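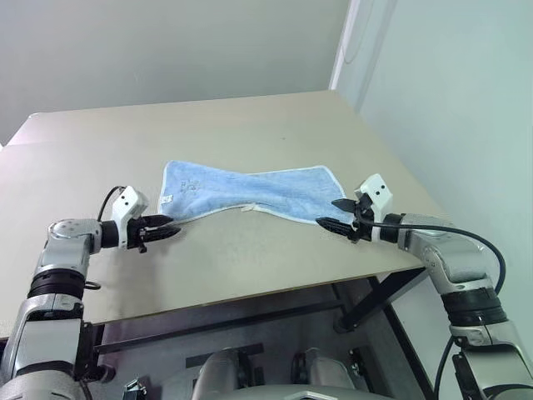
Nestidberg Towel Folding Set

Overview

The Nestidberg Towel Folding Set is a collection of recordings of household towels being straightened and folded on a tabletop. It covers small towels and bath towels in plain colors, with and without borders. Each recording starts with one towel on the table and ends when the towel is folded or the time limit is reached.

Contents

The set holds 2,000 recordings, of which 300 are reserved for testing. The remainder may be divided as users see fit. A typical recording runs for about 600 frames.

Starting arrangements

Towels are placed in one of four ways: flat, bunched, pinched at the middle, or dropped from a low height. The starting arrangement is listed in the file named starts. Bunched towels are the most common, and results should be reported for each arrangement separately.

Folding standard

A towel counts as folded when it has been halved twice and its outer edges lie within 2 centimeters of each other. Tags and printed logos may face either way. Creases inside the fold are ignored.

Known limits

Fitted sheets, clothing and patterned towels are not included. Labels for the Sernley portion were checked by one reader only – users who need exact fold times should review them first. Several towels in the Ansah portion lost their shape after repeated laundering and no longer form a true rectangle.

Maintenance

Corrections are issued each March. Questions about labels should be sent to Kirsty Faulkner at the Pason office, with the recording number in the subject line.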